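Sinik Counter Kiosk for council and service centres

Lellinetti sells the Sinik as a way to "digitise the front counter". We stock it, and we'd ask you to read that phrase slowly. What you are buying is a touchscreen, a document scanner and a receipt printer in one cabinet. If your permit process has 22 steps on paper, it will have 22 steps on the Sinik.

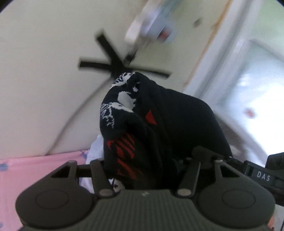

The scanner is the good part. It takes A4 and licence-sized cards and copes with creased forms. The queue software is ordinary, and the "smart triage" module is a menu. We leave it off the standard quote.

Price: $2660 per unit, ex GST
Annual licence: $800, payable from the second year
Weight: 40 kg
Network: wired, or wi-fi if you must
Records export: CSV and PDF

Claims we can't back up

The brochure promises shorter queues. We have asked Lellinetti for the figures behind this and are still waiting. Pradton, the records system many smaller councils run, is listed as "compatible". In our workshop that meant exporting a file and importing it by hand.

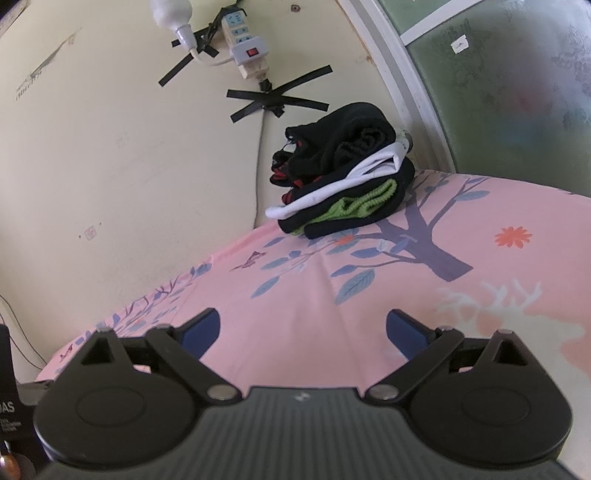
Alternatives

The Abdella desk scanner does the scanning half for much less and needs no licence. Ask for a loan unit of each before you sign anything. Freight outside metro areas is quoted separately.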